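보낸 곳: drovness-ko 메일링 리스트
날짜: 2018년 9월 12일
제목: Re: [drovness-ko] 위치 이름이 중복으로 등록되는 문제 (CSV 가져오기)

> Fotthorpe 쪽 DB를 Prarnholm 서버로 옮긴 다음부터 위치 목록에 같은
> 이름이 두 번씩 나옵니다. 화면으로 보면 글자가 완전히 똑같고 앞뒤
> 공백도 없습니다. locations.name에 UNIQUE가 걸려 있는데 어떻게 두 번
> 들어갔는지 모르겠습니다.
>
> TRIM, 대소문자 변환, 특수 공백 치환까지 다 해 봤고 결과는 같습니다.
> 라벨도 일부는 뒤가 잘려서 나오는데 관련이 있는지는 모르겠습니다.
> 인덱스가 깨진 것으로 보고 REINDEX를 돌렸지만 변화가 없었습니다.
>
> 이전 과정에서 로캘이 바뀐 것이 원인일까요? 그렇다면 덤프를 다시
> 떠서 올려야 하는지도 궁금합니다.

로캘 문제는 아닙니다. 덤프를 다시 뜰 필요도 없습니다. 올려 주신 덤프 일부를 열어서 중복 행의 name을 바이트로 비교해 보니 한쪽은 NFC, 다른 한쪽은 NFD입니다. 인덱스는 정상이고, 데이터베이스 입장에서는 서로 다른 문자열이므로 UNIQUE 제약에 걸리지 않습니다.

확인은 psql에서 다음 한 줄이면 됩니다.

SELECT id, name, char_length(name), octet_length(name) FROM locations ORDER BY id;

눈으로는 같은 이름인데 char_length가 다르게 나오는 쌍이 해당 행입니다. 예를 들어 "작업대-노랑바구니"는 NFC에서 아홉 글자, UTF-8로 25바이트입니다. NFD로 풀면 한글 부분이 자모 열아홉 개가 되고 하이픈 하나가 붙어서 58바이트가 됩니다. 렌더링은 글꼴과 셰이핑 엔진이 합쳐서 해 주기 때문에 브라우저에서는 차이가 드러나지 않습니다.

1. 어디서 들어오는가

Drovness의 CSV 가져오기는 파일 안에 location 열이 없으면 파일 이름에서 확장자를 뗀 것을 위치 이름으로 씁니다. 문서에는 한 줄로만 적혀 있어서 모르고 쓰는 분이 많을 것입니다. 문제는 HFS+ 볼륨에서 만든 파일입니다. HFS+는 파일 이름을 분해된 형태로 저장하고, 이것을 tar나 rsync로 리눅스에 옮기면 분해된 바이트가 그대로 넘어옵니다. ext4는 파일 이름을 바이트 열로만 취급하므로 손대지 않습니다. 가져오기 스크립트도 손대지 않습니다. 그래서 웹 화면에서 입력한 이름은 NFC, 파일 이름에서 온 이름은 NFD로 한 테이블에 섞입니다.

서버 이전 후에 증상이 나타났다고 하셨는데, 이전 자체보다는 이전하면서 CSV를 다시 가져온 것이 계기로 보입니다. 중복 행의 created_at이 한 시간대에 몰려 있습니다. 그 시각의 가져오기 로그가 남아 있으면 파일 목록을 대조해 보십시오.

로캘에 대해 덧붙이면, PostgreSQL 10까지의 문자열 동등 비교는 결국 바이트 비교입니다. strcoll()이 같다고 돌려줘도 바이트가 다르면 다른 값으로 처리합니다. LC_COLLATE를 ko_KR.UTF-8로 두든 C로 두든 이 문제에서는 결과가 같습니다. 정렬 순서는 달라질 수 있지만 그것은 별개 문제입니다.

2. 라벨이 잘리는 것과의 관계

관련이 있습니다. Pirzada 라벨 템플릿의 위치 필드는 40바이트로 고정되어 있고, 출력 모듈은 이 길이를 넘으면 경고 없이 뒤를 버립니다. NFC 이름은 한글 열세 글자까지 들어가므로 보통은 문제가 되지 않습니다. NFD는 자모 하나가 3바이트라서 한글 한 글자가 여섯 또는 아홉 바이트를 먹습니다.

위의 이름을 NFD 상태로 넣으면 "작업대-" 까지가 25바이트이고, 남은 15바이트에 자모 다섯 개가 들어갑니다. 하필 "노랑"이 자모 다섯 개라서 글자 중간이 아니라 단어 경계에서 끊기고, 라벨에는 "작업대-노랑"이 멀쩡한 이름처럼 찍힙니다. 깨진 글자가 보이지 않으니 발견이 늦어집니다. "작업대-노랑상자" 같은 위치가 따로 있으면 두 라벨의 글자 부분이 같아집니다. 바코드는 id로 만들기 때문에 스캔에는 영향이 없고, 사람이 읽는 부분만 틀립니다.

 두 장 모두 노란 바구니가 나와 있습니다.

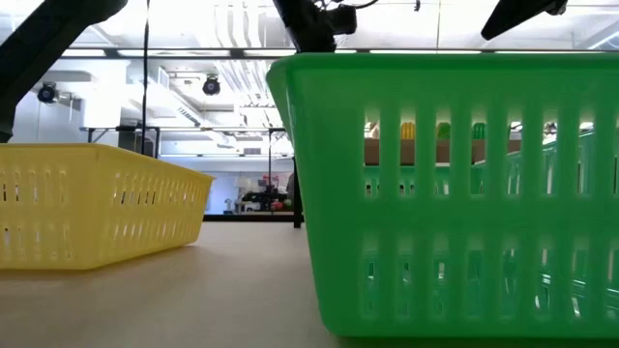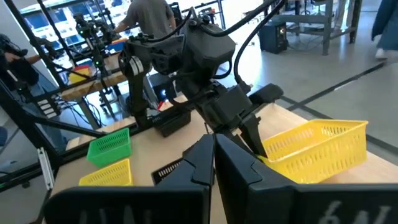

잘리는 위치가 자모 중간, 즉 3바이트 배수가 아닌 곳에 걸리면 프린터에 잘못된 UTF-8이 넘어갑니다. 이때의 동작은 펌웨어마다 달라서 마지막 글자가 네모로 나오기도 하고 줄 전체가 비기도 합니다. 받은 라벨 중에 빈 줄이 있다고 하면 이쪽을 먼저 의심하십시오. 출력 모듈에서 바이트로 자르는 것은 정규화와 별도로 고쳐야 할 버그이고, 아래 4항에 적었습니다.

3. 기존 데이터 정리

PostgreSQL에는 정규화 함수가 없으므로 바깥에서 처리해야 합니다. plpython3u를 쓸 수 있으면 함수로 감싸도 되지만, 한 번 하고 말 작업이라 저는 스크립트로 합니다. 순서는 다음과 같습니다.

가) 가져오기와 웹 쓰기를 멈추고 덤프를 뜹니다.

나) 대상은 locations, items, aliases 테이블 3개입니다. items.location_text는 외래 키가 아니라 복사된 문자열이라서 빠뜨리기 쉽습니다. 검색 화면이 이 열을 직접 읽습니다.

다) locations에서 정규화한 이름을 키로 묶어서 두 행 이상인 묶음을 찾습니다.

import unicodedata
from collections import defaultdict

groups = defaultdict(list)
cur.execute("SELECT id, name FROM locations ORDER BY id")
for id_, name in cur.fetchall():
 groups[unicodedata.normalize("NFC", name)].append(id_)

dups = {k: v for k, v in groups.items() if len(v) > 1}

라) 묶음마다 남길 id를 정합니다. 저는 가장 작은 id를 남깁니다. 이미 붙어 있는 바코드가 대부분 이쪽을 가리키기 때문입니다. 나머지 id를 참조하는 items.location_id와 aliases.location_id를 남길 id로 바꾼 다음 나머지 행을 지웁니다. 지운 id로 출력한 라벨이 현장에 있을 수 있으니 옛 id와 새 id의 대응표를 파일로 남겨 두십시오.

마) 중복이 없어진 뒤에 남은 행의 name을 NFC로 UPDATE합니다. 라)보다 먼저 하면 UNIQUE 위반으로 중단됩니다. 전체를 한 트랜잭션으로 묶으면 중간에 실패해도 되돌리기 쉽습니다.

바) items.location_text를 locations.name에서 다시 채웁니다. 문자열을 정규화하는 것보다 조인으로 덮어쓰는 편이 확실합니다.

사) 검색용 tsvector 열을 다시 만듭니다. 트리거로 갱신되는 설치라면 바)에서 같이 처리되지만, 야간 작업으로 갱신하는 설치라면 수동으로 돌려야 합니다. 어느 쪽인지는 \d items로 트리거 유무를 보면 됩니다.

저희 DB는 items가 대략 4000행이고, 위의 과정 전체가 점심시간 안에 끝났습니다. 시간은 스크립트보다 대응표를 들고 라벨을 다시 붙이는 데에 더 들었습니다.

4. 재발 방지

정규화는 입구에서 한 번, 저장 직전에 한 번 하는 것이 맞다고 봅니다. 입구는 CSV 가져오기, 웹 폼, HTTP API 세 군데입니다. 현재 코드는 웹 폼에서도 정규화를 하지 않습니다. 지금까지 문제가 없었던 것은 대부분의 입력기가 완성형을 보내기 때문이고, 파일 관리자에서 이름을 복사해 폼에 붙여넣으면 같은 일이 생깁니다.

저장 계층에서는 Location.save()에 아래 두 줄을 넣는 패치를 준비했습니다.

self.name = unicodedata.normalize("NFC", self.name)
self.name = self.name.strip()

items.location_text도 같은 경로를 타게 바꿨습니다. 일괄 가져오기는 save()를 거치지 않고 COPY를 쓰므로 importer 쪽에도 따로 넣어야 합니다. 이것을 빠뜨린 채로 테스트가 통과해서 한 번 되돌렸습니다. 테스트 픽스처의 한글이 전부 NFC였습니다. 편집기가 저장할 때 정규화해 버리는 경우가 있으니 픽스처에는 이스케이프로 "\u1102\u1169" 처럼 적는 것이 안전합니다.

검색어도 정규화해야 합니다. 저장된 쪽만 NFC로 맞추면 NFD로 들어온 검색어는 아무것도 찾지 못합니다. 정리 전에는 우연히 NFD 행이 걸려 나오던 사용자가 있을 수 있어서, 패치만 하고 검색을 놔두면 "갑자기 안 나온다"는 문의가 들어올 것입니다.

NFKC를 쓰자는 의견이 예전 글타래에 있었는데 반대합니다. 전각 영숫자와 단위 기호를 합쳐 주는 것은 편하지만, 호환 자모까지 바뀝니다. 분류 코드로 "ㄱ-3" 같은 이름을 쓰는 곳이 있고, U+3131이 U+1100으로 바뀌면 글꼴에 따라 초성만 있는 불완전한 음절로 그려집니다. 폭과 위치도 틀어집니다. 게다가 호환 자모가 이어져 있으면 합쳐져서 음절이 되기도 합니다. U+3131 U+314F는 NFKC를 거치면 "가"가 됩니다. 약어를 자모로 적어 둔 이름이 있으면 복구가 안 됩니다. 전각 문자가 문제라면 해당 범위만 따로 치환하는 것이 낫습니다.

라벨 출력은 바이트가 아니라 글자 단위로 줄이고, 줄인 결과를 인코딩해서 필드 길이 이하인지 확인하는 방식으로 바꿨습니다. 줄어든 경우에는 로그에 위치 id와 원래 이름을 남깁니다. 줄임표를 붙이는 안도 있었으나 U+2026이 3바이트를 차지하고 내장 글꼴에 없는 기종이 있어서 뺐습니다.

5. CHECK 제약

DB 수준에서 막고 싶으면 임시로 다음 정도는 가능합니다.

ALTER TABLE locations ADD CONSTRAINT name_no_jamo CHECK (name !~ '[\u1100-\u11FF]');

첫가끝 자모 영역이 들어오면 거부합니다. 한글에 한해서는 NFD를 걸러 내지만 라틴 문자의 결합 부호는 통과시키므로 완전한 정규화 검사는 아닙니다. 옛한글을 위치 이름에 쓰는 설치에서는 걸면 안 됩니다. 그런 곳이 있는지는 모르겠으나 기본 스키마에 넣자고 할 생각은 없습니다. 서버 인코딩이 UTF8이어야 하고, 기존 행을 정리하기 전에 걸면 당연히 실패합니다.

6. 질문 하나

보내 주신 덤프의 aliases에 NFC도 NFD도 아닌 행이 두 개 있습니다. 앞 글자는 완성형이고 뒤에 종성 자모가 따로 붙어 있는 형태입니다. 이를테면 "라" 다음에 U+11BC가 오는 식입니다. NFC로 돌리면 "랑"으로 합쳐지므로 위의 절차로 정리는 되지만, HFS+에서 온 이름이라면 이런 형태가 나올 수 없습니다. 수작업으로 치환한 적이 있는지, 아니면 별칭을 넣는 다른 스크립트가 있는지 확인 부탁드립니다. 후자라면 그쪽에도 정규화를 넣어야 합니다.

패치는 importer와 모델 쪽을 나눠서 올리겠습니다. 검색 쪽은 쿼리 파서를 건드려야 해서 9월 안에 될지 모르겠습니다. 그때까지는 프록시 단에서 q 파라미터를 정규화해도 되지만, 퍼센트 인코딩을 푼 뒤에 해야 한다는 점만 주의하십시오.

--
Fotthorpe 자재 관리
drovness-ko 구독 해지는 메일 본문을 비우고 제목에 unsubscribe라고 적어 보내십시오.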